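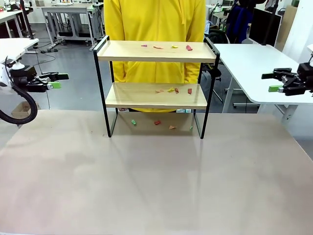
Saturday, 6:40 am, kitchen, coffee too hot. Bus in twenty min so this will be short.

Didn't sleep great. Kept running through the numbers from yesterday's meeting. 3,801 wipe-downs on the sheet since we began keeping a sheet, and 1,114 of those done by the arms with no hand from us. They put it up big on the wall like it was a birthday. People clapped. I clapped too, I guess.

What I wanted to ask and didn't: what happens to the evening cleaning hours at Cernelby. Because that's what this is for, the shelves over there, the paper trimmings that get all over everything after the cutters run. Three people on that shift. I used to be one of them. Six years of picking confetti off racks with a damp cloth and a dust pan and my back still knows about it.

Now I'm at the Gukaveck bench and my job is mess. I tear paper, I put it on the shelf, I put it under the shelf, I step back. Arms go. I write down what they missed. Then I tear more paper. Pays better than cleaning did, 80 more a week, and I sit down for some of it. So I can't complain but I do.

Got my mom asking is it hard. No. It's the waiting. You stand behind the rack with your arms down and you don't reach in, that's the rule, and every part of me wants to reach in. One scrap left by the leg and it would take me half a second. Have to just stand their.

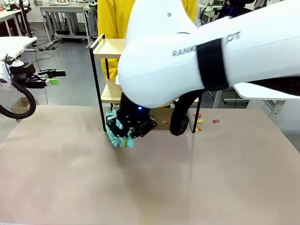

And the cloth thing is still bugging me. They want a cloth because that's what the crew uses, fine, but a person folds it. You fold it in four, use a side, flip, use the next side. I said this in week one and again Thurs. somebody wrote it down this time. Right now it's grabbed in a bunch and only a bit of it meets the table. Paper doesn't wipe anyhow, it skates. You pinch it or you herd it to the edge into your palm. I showed them the herding. Felt silly, four engineers watching me clean a table. One filmed my hands. Kind of nice too, if I'm being truthful. Six years and never once had anybody look at how I did it.

Text from the old shift last night. Brollel is sending a person around to "map tasks", they want to know if they should be worried, what do I tell them. I wrote back I don't know. Then I wrote that the under-shelf part still needs a person. Which is so, today. Didn't send the "today" part. Should of.

The Nägeli contract has retraining in it, I read that page twice. It says "where available". I'd like to know who decides where available is. Going to ask Monday, writing it here so I can't wriggle out of it.

Things to do
- more red paper, the yellow keeps running out too
- ask about the hours!!
- new insoles
- call Mom back
- 536 log lines to check, last month's, the ones with no initials. Mine probably

6:55. Shoes. Can't find the bus card. Found it.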